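Nahtkurs am Hautmodell: Anleitung für die Einzelknopfnaht

Stand: April 2025
Lehrwerkstatt Gernen, Bereich Grundfertigkeiten

Die vorliegende Anleitung richtet sich an Studierende und Berufsanfänger, die den Grundkurs Wundverschluss vorbereiten oder nacharbeiten. Sie ersetzt nicht die praktische Unterweisung. Die Übungen erfolgen ausschließlich an synthetischen Hautmodellen.

Vorbereitung des Arbeitsplatzes

Bereitzulegen sind Nadelhalter, chirurgische Pinzette, Fadenschere, Nahtmaterial der Stärke 3-0 und ein Abwurfbehälter für Nadeln. Das Modell ist rutschfest zu lagern. Flüssigkeiten stehen abseits der Instrumente. Handschuhe werden vor dem Öffnen der Fadenpackung angelegt. 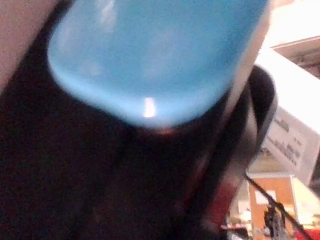
Wie lang soll der Faden für die ersten Übungen sein?

Fadenlängen zwischen 45 und 75 Zentimetern sind üblich; für den Anfang genügt die kürzere Ausführung, die sich beim Knoten leichter führen lässt.

Durchführung

1. Die Nadel wird im hinteren Drittel gefasst, nicht unmittelbar am Fadenansatz.
2. Der Einstich erfolgt senkrecht zur Oberfläche, etwa fünf Millimeter vom Wundrand entfernt.
3. Die Nadel wird ihrer Krümmung folgend durch das Gewebe geführt. Der Ausstich liegt auf der Gegenseite in gleichem Abstand.
4. Der Faden wird durchgezogen, bis ein kurzes Ende von wenigen Zentimetern verbleibt.
5. Der Knoten wird mit dem Instrument gelegt: zunächst eine doppelte Schlinge, danach einfache Schlingen in wechselnder Richtung.
6. Die Fadenenden werden gekürzt. Sie müssen sich beim späteren Entfernen noch fassen lassen.

Der Abstand zwischen zwei Stichen richtet sich nach Wundlänge und Spannung. Wundränder sollen aneinanderliegen, ohne weiß zu werden oder sich einzurollen - zu fest angezogene Knoten sind der häufigste Fehler im Grundkurs.
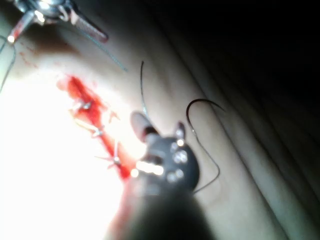 Die Beurteilung einer Naht beginnt mit der Lage der Knoten. Sie sollen seitlich des Schnittes liegen und einheitlich ausgerichtet sein. Geprüft wird auch bei unvollständigem Verschluss, etwa nach dem dritten Knoten wie an diesem Übungspolster, denn Abweichungen lassen sich dann noch ausgleichen. Bei rotem Kunstblut im Schnitt bieten helle Fadenenden einen guten Kontrast.

Nachbereitung

Nadeln sind sofort zu entsorgen. Die Modelle werden mit lauwarmem Wasser gereinigt und liegend getrocknet. Schadhafte Modelle nimmt Frau Hanane Belhaj entgegen, Anmeldungen zum Aufbaukurs bearbeitet Frau Chunhua Qian.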